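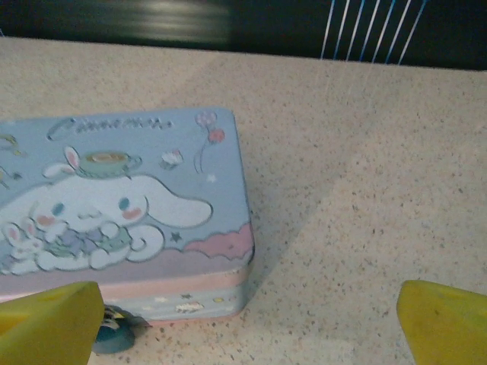
The Tin Shelf: a gallery of boxes that have outlived their biscuits

Last updated 19 August 2021

I own 108 tins. I did not set out to own 108 tins. I set out to own some shortbread, and matters progressed from there. Most live in the back bedroom, which visitors used to sleep in, and the overflow has reached the landing.

People who collect stamps can keep the lot in a drawer. Tins are mostly air, and you have to find somewhere to put the air. I nest them where I can, but a rectangular tin will only go inside another rectangular tin if the two were made by people who had met.

This page is for the character tins, a branch of the collection I resisted for years on the grounds that I am a grown adult. Then I met Cinnamoroll, who is a white puppy with ears longer than my attention span, and that was that. The lid has his name in raised looping letters, which is the sort of thing I go weak for. Run a thumb over an embossed lid and you will understand why I have no spare room.

He also has a bunny on his head. I have looked at a great many lids and very few of them commit to an idea like that. There is a teacup in mint green up there too, and a pair of balloons drifting about in the corner, one of them a good strong coral. My older tins tend to offer a coach and horses in the snow, or a castle, and neither has ever made me want to put the kettle on.

Pastels are a nuisance to keep, mind you. Dark tins hide their scuffs and pale ones tell everybody. I dust mine with a soft paintbrush and keep them off the windowsill, having once left a lilac Pinach toffee tin there from spring until September and got back a grey one. The Pinach now holds picture hooks and is not spoken of.
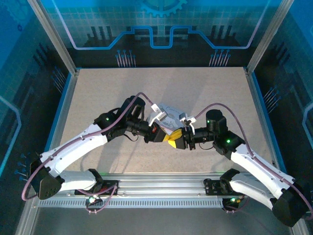 Shape is the other thing I get letters about. Rectangles are the workhorses: they stack, they line up, they take a packet of tea bags without complaint. Round ones roll off things. Then you get the awkward squad, with more corners than any shelf was built for, and I have a soft spot for the whole lot of them. The pale grey thing in the middle of the table, between the two black grippers, is more or less six-sided with a faint printed design, and it is just the sort of outline that ruins a tidy row. My own nearest equivalent is a Nollex cough sweet tin, 80 pence at a church sale, which has never once sat flush with its neighbours.

A few house rules, as I am asked. I don't sell. I might swap, if you have the Andreadis fig tin with the lid still on it (I have 15 bases and no lids, which is a long story and mostly my fault). I don't mind a dent. I do mind price stickers, and the Zusard fudge tin has taken 19 attempts with warm soapy water and still says REDUCED across the front.

More tins when I have cleared a bit of the landing.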